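Fullbridge Square Table, White

Item: side and serving table, square top
Finish: white top, white legs, black rubber feet
Sold by: Fullbridge, counter and web orders
Figure on the ticket: 700
Lead time: 4 days, or whenever the truck comes on Friday, whichever is later

The Fullbridge square table is a table. It has a flat part and some legs, and the flat part stays on top. We have sold furniture long enough to know that customers would like more of a story than this, so we did ask the workshop if the design was inspired by anything. They said it was inspired by the previous table, which wobbled.

What you get is a plain white square with thin white legs that end in black rubber feet. The feet matter more than you'd think. On tile, a table without them will travel across the room a little every time somebody leans over for the bread, and by the end of breakfast you're eating in the hallway. The legs are thin enough that you can get a broom between them, should you be a person who does that.

Most people buy it for the kitchen and then tell us it's a desk. Fine by us. It has also been sold as a plant stand, a sewing table and a place to put the mail until the mail becomes furniture in its own right. But it was made for sandwiches, and it does its best work with squeeze bottles on it.

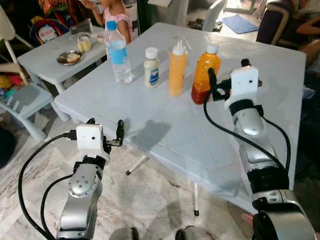
The square table in white, with the sauces out.

The top wipes down with a damp cloth. Mustard should be dealt with the same day. We say this on every white product we sell and we get the same phone call every month anyway. Don't use scouring powder, and don't use the green side of the sponge. If you have already used the green side of the sponge, buy a tablecloth – we stock those too.

Setting it up

The legs go on from underneath with the wrench in the bag. Put all 4 on by hand first and tighten them after, in turn. Tightening one leg all the way before you start on the next is how you end up with the previous table. Allow 20 minutes, or a whole evening if two people who love each other are doing it.

The screws are the Zakix kind, so the ones left over in your drawer from the Zakix shelf will fit. The ones from the Horrocks bench will not, though they will go in far enough to fool you.

Where it goes

It likes a level floor. Keep it clear of doorways, and leave room to open the refrigerator all the way, including the part where you stand there with the door open wondering what you came for. In a small kitchen we'd put it opposite the refrigerator, close enough to reach back for the butter.

A word on refrigerators, as customers ask us about the small ones more than they ask about the table. We don't sell them. We do have opinions. A mini refrigerator on the floor means you crouch for everything, and raising it a little saves your knees and makes it easier to sweep up whatever collects around the bottom. You can buy a stand made for this. You can also use bricks and a flat board, and plenty of homes do. Check it with a level, check it again with the door open, and don't stack more height than you need. The same goes for the high chair, if there's one in the house: give it its own patch of floor, out of the swing of the door, with enough space for a grown-up to get past carrying soup.
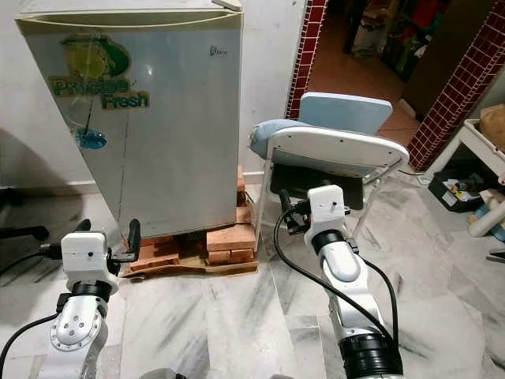 Hòa Đoàn wrote to us that bricks are all very well but the board under them is the part people skip, and without it you get one cracked tile per brick; she also wanted it known that her square table has lasted through 2 house moves and a teenager, and that the wrench in the bag is too short.

We have passed along the note about the wrench. The workshop says the wrench is the right length and hands are too big. From August the bag will have a longer one in it.

Extras

Spare rubber feet, black, set of 4
Replacement wrench (long)
Tablecloth, square, see note on sponges

Returns are accepted with the legs off. Pickup is at the Fullbridge side door, past the old Pemex sign; ring twice, the first ring doesn't work.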